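How to Letter Your First Comic Page by Hand

I've been lettering small press comics at my kitchen table for years and I still get a kick out of inking that first balloon! Computer fonts are great, but hand lettering gives a page a rhythm you just can't fake, and you can learn the basics in a weekend. You'll need a pencil, a fine black pen, a small ruler, some smooth card and a clear stretch of table (plus snacks, always snacks).
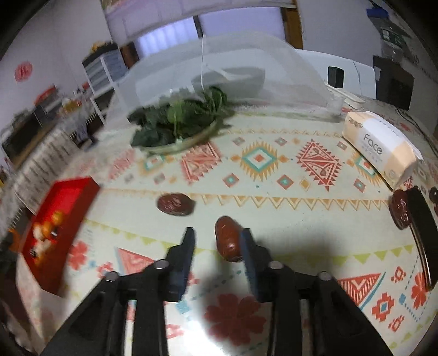
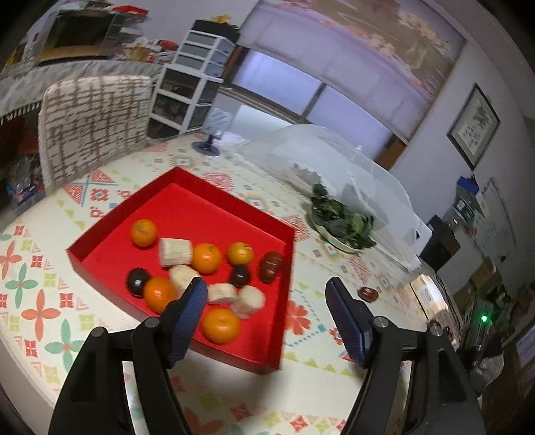
Step 1: Get the script down to size

Before you draw a single letter, read the script out loud. My friend Tahmineh Mirzaei wrote our eight-pager Plurton, and her first draft had a detective explaining a whole robbery in one panel. Gorgeous writing, but there was no room left for the detective! We cut it by half and it read twice as fast. The whole story came in at nearly 700 words, and that felt roomy.

A balloon starts to look heavy once it goes past three or four lines. If a speech is longer than that, split it into two balloons and join them with a little neck.

Step 2: Rule your guidelines

Use a hard pencil and a light touch. I like 3 mm for the letter height on an A4 page, with a gap between lines a bit over half that. Rule more lines than you think you'll want. Rubbing out a spare one takes a second, and squeezing in a missing one is misery.

Step 3: Pencil the words before the balloon

This is the big one! Write the words first, centred, with the longest line in the middle, then draw the balloon around them. If you draw the balloon first you'll end up cramming the last word against the edge. Everyone does it once.

Stick to capitals. Save the capital I with crossbars for the word "I" and its friends (I'm, I'll, I've), and use a plain stroke everywhere else.

Step 4: Place the balloons

We read left to right and top to bottom, so whoever talks first goes highest and furthest left. Point the tail at the speaker's mouth, and stop it well short of the face. Watch for tails that cross. If two of them do, swap the characters around at the thumbnail stage.

Step 5: Ink it

Letters first, balloon outlines second, panel borders last. Turn the page as you go so your hand is always pulling the pen towards you. Let it all dry properly before the eraser comes out (I once smeared a beautiful KRAKOOM right across a rooftop chase).

Step 6: Practise on sound effects

Fill a sheet with 40 different noises. Doors, boots, soup, anything. Make the slow ones fat and wobbly and the quick ones thin and slanted. It's the most fun you'll have with a pen, and your favourites can go straight into your next page.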